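Mendby Handheld Gripper Kit
Sold by Havwood Automation Supply

Item 172
Price: $3,283 per kit, shipping extra
Status: in stock, next batch October

The Mendby is a two-finger gripper you hold in your own hand, with a camera looking down at the work. You do the job, it records the job, and later on somebody feeds the recordings to an arm that costs more than your car. We sell the first part of that chain. For the arm, please talk to someone with a bigger warehouse.

What comes in the kit

One gripper with fingers fitted
One camera mount (the camera is extra, see below)
One spare pair of fingers
Hex keys, which you will lose
A printed setup sheet, which you will lose sooner

What does not come in the kit

The camera. Most buyers already have one they like, and the ones who don't will have opinions by the second week. Add a Sarnis camera at checkout if you'd like the whole thing to arrive in one carton.

Storage for the recordings. People budget carefully for the gripper and then try to keep a month of video on the laptop they do their taxes on. Price the drives before you price anything else.

Planning your order

One kit per person recording, plus one on the shelf. That's the advice we give everybody, and yes, we noticed that it sells an extra kit. It also means that a cracked finger at ten in the morning costs you five minutes instead of the rest of the week.

If you're a small lab or a two-person shop, start with one kit and a spare set of fingers. Run it for a few weeks on the tasks you care about. Buyers who begin with 12 kits tend to call us later about returns, and our return policy is on a different page for a reason.

Ask yourself what the robot will be handling when you're done. If the answer is boxes, almost any gripper will do and ours may be more than you need. If the answer is thin, bendy, see-through or all of those, spend your money on fingers and recording time. A coil of cord in a divided plastic case is a perfectly ordinary thing on a workbench and a miserable thing to teach, so put a few jobs like it in your trial and find out early.
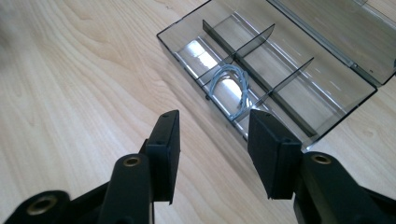

Daithí Hayes wrote to us that the gripper was the cheapest line in his budget and that he wished he'd known it going in. His shop bought 4 kits and then spent over twice as much on people's hours, mostly small parts going in and out of trays. He would still buy them again, he said, but he'd put the labor at the top of the spreadsheet and let the hardware fight for what was left.

We've since added an hours line to our quote form. You can leave it blank. Plenty of people do, and we hear from them in the spring.

Wear parts

Finger pair: replace when the grip face goes shiny or when you start blaming the software.
Joint hardware: check it monthly and snug up anything that rattles.
Mount screws: sold by the bag, as we can't face sending them one at a time anymore.

Fingers from the older Ó Súilleabháin kit fit the Mendby. Fingers from the Mendby don't fit the Ó Súilleabháin. We didn't design either one and have stopped asking.

Ordering

Add to cart, or send a purchase order if your employer enjoys those. Quotes are good for a month. Orders in before 2 p.m. leave the same day, unless the truck is early, in which case they leave the next one.

Related items: Mendby finger pair, Sarnis camera, mount screws (bag), hard carrying case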